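Why I went back for a second look at the slow robot

I nearly didn't go to the Sallow open day at all. It was forty-odd degrees in Fumville, the train was running to a holiday timetable, and I'd already sat through one robot show in November where a very loud man made a very large machine dance to eighties hits. I came home from that one with a tote bag and a headache. So when a neighbour waved the flyer at me (29th January, free entry, sausage sizzle) I said yes mostly for the sausage.

And I had a terrific day! I've been boring everyone with it ever since, so now it's your turn.

Most of the crowd was in the big shed, where Hadach had its warehouse carts whizzing about with their lights going. Fair enough, the kids loved them. But I got stuck at the Lodhi demonstration out the back, where an arm was working over a green board set out with kids' picnic ware, cups and a bowl and a big plate in the sort of colours you'd give a toddler. Sort it, stack it, put it back. I stayed 48 minutes, which I know because I missed the second sizzle.

My argument, for what it's worth, is that this is what open days should be showing us. We've all seen the backflips on our phones. What I hadn't seen was a machine having a go at the dishes, at the pace of someone who's been told the plates were Nan's. It hovered, it thought about it, it went down a bit and came up again. Of the 32 goes I watched, it fluffed 8, and the young woman running it told us so before we could ask. She had the tally on a clipboard and read it out like a cricket score. I trusted her more for that than I've trusted any brochure.

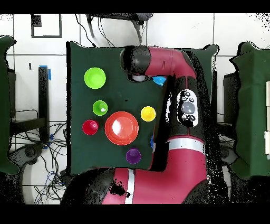 Farida wrote to me after I'd put a shorter version of this in our street newsletter, and she wasn't having a bar of it. Her mum has carers in twice a day, she said, and every time somebody claps for a robot picking up a cup she hears a manager working out which visit to cut. She'd rather the money went on wages. She also reckoned that eight fluffs is eight cups on the floor, and who's bending down to get them?

I've chewed on that a fair bit, and I don't think she's wrong. The clapping did bother me a little, now that I think back. There were more than 44 of us crammed along the rope at one point and we cheered a cup going onto a plate as if it were a goal from the boundary. You do lose your head in a crowd.

But I still come down on the side of the slow demonstration, and Farida's letter is half the reason. You can't have her argument in front of a dancing robot. You can have it in front of one doing a job you did yourself that morning, badly, with the radio on. People around me were having it already – a bloke with a pram wanted to know what happens with wet plates, and an older lady asked flat out whether it was meant to replace the girl who comes on her cleaning day. The answer she got was a bit mumbly. I'd like Lodhi to come back next year with a better one.

I'd also like some chairs, and for somebody to move the sizzle closer to the back door.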